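Business Lives, session 4: how a founder's fortune gets counted

Right, last time I promised we'd get on to money, so let's do it. We're using Brandão, the bicycle parts maker from your reading pack, as our running case. The pack says the founder "left 505 million", and almost everyone in last year's group copied that straight into their essays. Please don't!

Start with what he owned. He held 46 per cent of the firm when he died, and those shares weren't traded anywhere. So somebody had to guess a price. The usual way is to find a similar company that has been sold (the pack uses Skoltero) and borrow its price compared with its profits. Pick a different company and you get a different fortune. I tried it with Cledera over a cup of tea and came out at 129 million, same man, same year.

Then there's debt. Newspapers love adding up houses and shares, and they're much less keen on loans. Net worth means what you own minus what you owe, so go back to table 2 and look for the borrowing. It's in the small print under the factory lease. 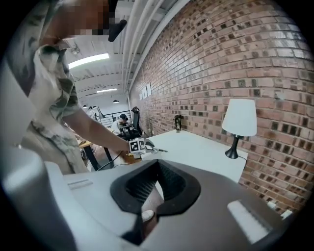
Freya Inskip wondered whether shares already handed to his children ought to be in the total at all. I'd say no, if they had the votes and the dividends by then, but plenty of rich lists lump the family together, so say which you're doing.

For next time: read the Fastcombe chapter and bring your own figure for the founder, with your workings on one side of paper. Rough is fine.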